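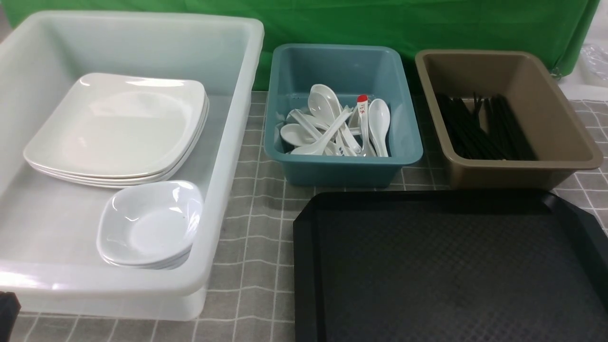 *White plates and bowls in the big bin, blue tray next to it.*

I moved to the Devton apartment in January and have cooked at home almost every night. My grocery bill for the month was $241, down from over twice that when I was ordering in. Most of it went to rice, eggs, onions and chicken thighs.

I cook two big pots on my day off, usually a lentil soup and some kind of stew. The soup lasts longer. The stew is gone in two days.

Next month I want to try baking bread. The oven runs hot, so I'll need a thermometer first.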